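About us

Baudry is a small language school in Golport. We teach French and English to adults, in groups and in private lessons, and we also prepare people for the exams they need for work or for university. The school has two teaching floors, a reading room and a kitchen where the students make their coffee during the break.

How the school began

The school was started by Pascal Masson, who came to Golport to work as a translator for the port companies. In the evenings he gave lessons to his colleagues at his own dining table. After two winters the table was too small, and he rented the first floor of the house on Flornetti Street, number 115, where we still are. The name Baudry is the family name of his grandmother, who was a village teacher for all her life.

Sylvain Royer joined him some years later and is today responsible for the courses. He learned English as an adult, and he remembers very well how it is to sit in a meeting and understand only the half. Many of our students are in the same situation, so he plans the first lessons around what they must say at their work on the next morning.

How we teach

Our groups have at most 10 students. Before the first lesson you come for a short talk with a teacher, which is free and takes twenty minutes. We don't give a written test on this day. The teacher listens to you, asks you about your job and your earlier lessons, and proposes a group. If after two weeks you feel that the group is too easy or too difficult, please tell us and we will look for another one.

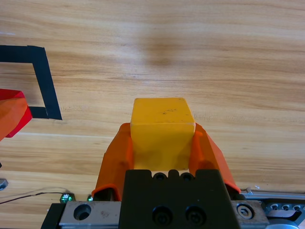
In the beginner groups we speak from the first hour. The grammar comes in small portions, and always with sentences that you can use the same day. From the middle level we read more: newspaper articles, letters, instructions, and sometimes a short story if the group likes it. Homework is given two times in a week and the teacher returns it with written remarks. We ask you to do it even when you are tired, and to send us only one half of it if there was no time for the rest.

For the pronunciation we have a separate course on Saturday morning. It is open to students of all levels and you can join it at any moment of the year.

Courses for companies

We also go to the offices of our customers. For Tekari, a shipping agency near the harbor, we have taught English since the second year of the school, at present with three groups. A company course can take place before work, at lunch or in the late afternoon. We prepare the word lists together with the people who will use them.

The reading room

In the reading room you find dictionaries, novels in easy language and many magazines. Our catalog has 1617 titles at this moment. Students may borrow two books for three weeks. Former students are also welcome, and we are glad that many of them still come.

Visit us

The office is open from Monday to Friday, from nine in the morning until seven in the evening. New groups start in September and in January, and a short intensive course is offered in May. You can call us at extension 1555 of the Golport exchange or simply ring at the door. The entrance is in the courtyard, on the left side, behind the bicycle stands.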